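The slow science of grout

Grout takes up a small share of a tiled surface and causes most of the complaints. Tiles are fired, inspected and sorted before they leave the works. The material between them is mixed in a bucket on site, often by eye, and its final colour and strength depend on how that mixing was done.

Ordinary cement grout is a blend of Portland cement, fine sand or limestone filler, pigment and a small amount of polymer. Water starts a reaction that goes on for days after the surface feels firm. Too little water leaves a joint that crumbles under a fingernail. Too much leaves a network of fine pores once the excess has dried out, and those pores are where dirt and tea end up. 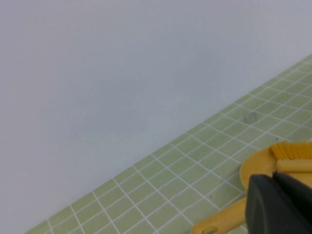
The same mechanism explains patchy colour. Pigment particles are carried by the water in the mix, and if one part of a floor dries faster than another, the salts left at the surface will differ. A radiator pipe under one corner is enough. Fitters in Iltumness, where the tap water is very hard, have long mixed pale grouts with bottled or filtered water for this reason, though the effect of the water is smaller than that of a careless wash-down. A sponge that is wrung out badly does more damage than any mineral in the supply.

Small formats make all of this harder. One hallway refitted in the town last winter used 1,303 tiles in a space that would have taken 61 of the larger size the owners first chose. The joint length rose accordingly, and so did the time spent on cleaning back. The grouting had to be done in short strips, each washed before the next was filled. 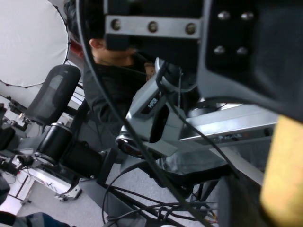 Cement or resin

Epoxy grout avoids the pore problem almost entirely. It is a two-part resin with a mineral filler, and it cures by chemical reaction between the parts, with no water to lose. It resists fats, weak acids and most household cleaners. It also sets on a fixed timetable whether or not the fitter is ready, and residue left on the tile face overnight may need a solvent or a blade.

Lundier, which supplies both types from its depot in Ikholm, sells more cement grout by a wide margin. Price is part of it. Repair is the other part: a cracked cement joint can be raked out with a hand tool in an afternoon, while cured epoxy usually needs a powered cutter and a steady grip.
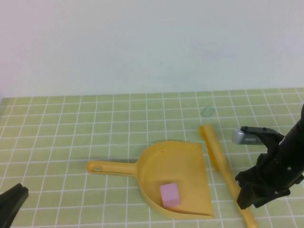

Photograph: Lundier

Sealing and waiting

Penetrating sealers slow the uptake of liquid and do little against abrasion. They should go on after the grout has cured, and 7 days is a sensible minimum in a heated room. Applied early, a sealer traps moisture and can leave a cloudy bloom that takes months to fade.

For routine cleaning, sweep first, then use a neutral detergent. Grit dragged under a wet mop works as a mild abrasive on the joint. Vinegar dissolves cement slowly and should be kept off it. The Yao range of pale grouts carries this warning on the back of the bag, below the mixing ratio.

Last updated: October

Contact us | © Iltumness Interiors Review. All rights reserved. | Back to top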